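4.2 Self-reported tidiness and household waste

Earlier surveys claim that tidy homes throw away less. We doubt it. The Brukville panel (200 households) asked people to rate themselves, and people are kind to themselves.

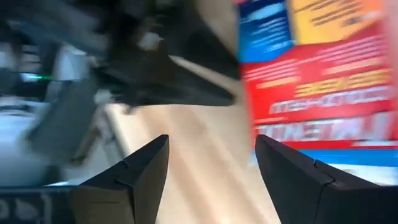 Ainhoa Segura and Clem Paewai
Pirari, February 2025

Of 300 homes approached in Ullurlow, 197 returned a usable diary. Only eight weighed their trash as asked - the rest guessed.

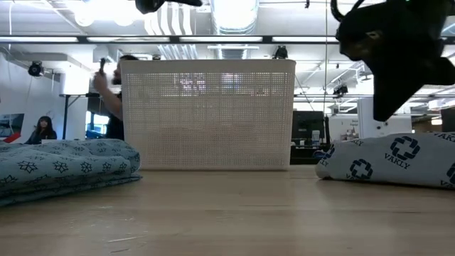

Guesses tracked the tidiness score closely, as they would if both came from the same wish to look good. The weighed diaries show no such link, though they are too few to settle much.

Figure 3. Household items on a wooden tabletop, among them an orange pill bottle with a white cap.

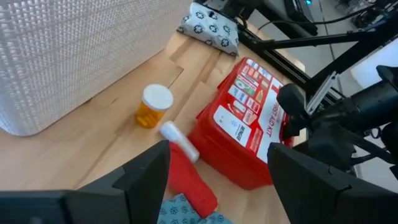

4.3 Limits of the diary method

Diaries kept in June may not hold for winter.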